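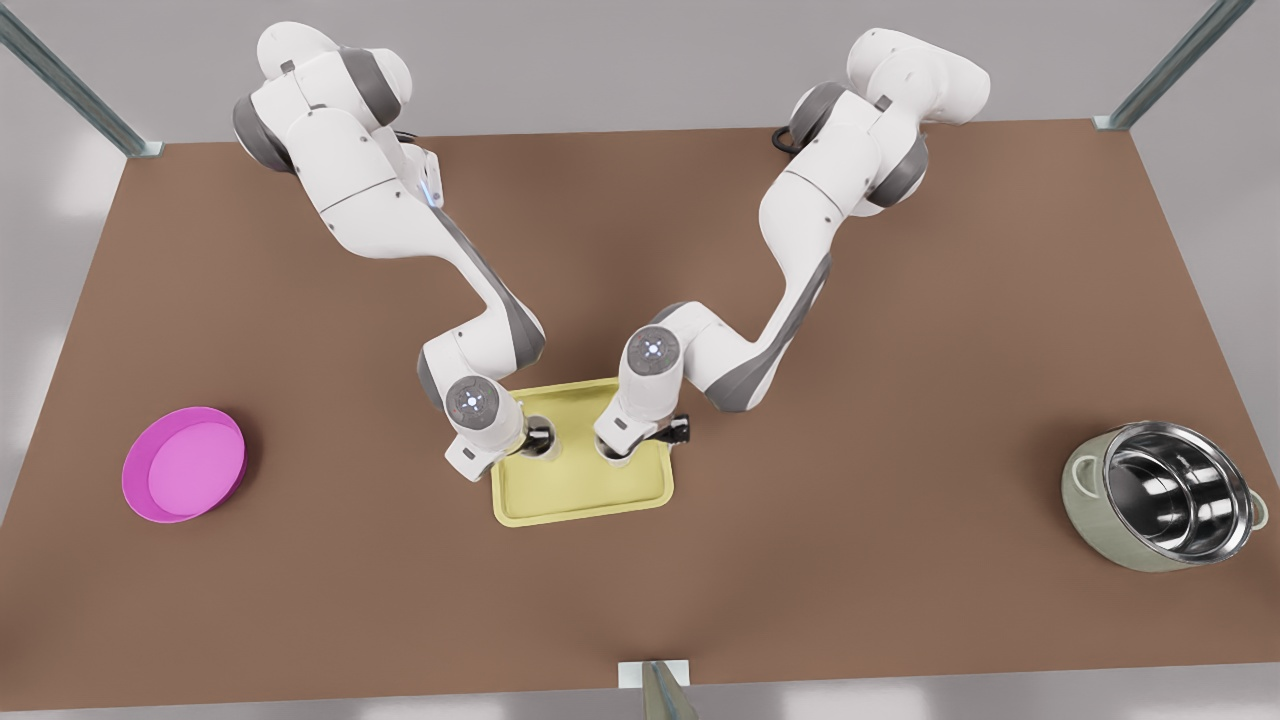 According to the buyer from Clenau, the price for the whole dairy is fair only if the cold room goes with it, and he will not come a second time to discuss this. So the entry for July starts with the cold room.

Checked the papers again in the morning. The cold room is in the lease, but the compressor is ours. In the old inventory they are one line, and I think this is where the misunderstanding comes from. I have now made two lines. If he takes the lease over from Fulleck, he gets the room, and the compressor must be sold separately or included. My opinion is to include it. To take it out costs more than it brings.

Stock for the handover list:
- goats in milk, 25
- dry goats and young ones, 17, to be counted again after the vet
- cheese molds, 200, small size, many with worn edges
- vats, 2, the bigger one has a new valve
- Tekin pasteurizer, with manual, the manual has no page 7 and never had since we own it

Pasteurizer test, 9:40. Filled with water to the mark, heated to set point, held. The dial reads lower than my hand thermometer, same as in spring. I wrote the difference on the tape on the lid. The buyer should know this before he makes his first batch. Please do not remove the tape when cleaning.

The name is still open. We sell the cheese as Nolla and the shops know it under this name. He asked if he can keep it. I said yes in principle, but the labels carry our old address, so the remaining rolls are of no use to him. Somebody should ask the printer what a new plate costs. I tried at noon and they were closed for lunch.

Afternoon: second batch of the washed rind. Less salt in the brine this time, turned after 7 hours. The rind of the first batch is sticky on the shelf side – I suspect the boards, not the brine. Boards scrubbed and put in the sun. If the second batch is also sticky I was wrong.

What I don't like in the offer is the date. He wants to start before the kids are sold, and then who feeds them? It is not written anywhere. I would put it in the contract: young animals stay with us until sold, feed paid by us, water and shelter from him. Feed prices I did not look up yet.

To do:
- ask Fulleck for the lease in the new form, signed copy
- printer, label plate
- turn batch two again at 18:00
- second valve for the small vat, the old one drips when the milk is warm

18:10, turned. Smell is good. Shelf side a bit soft still.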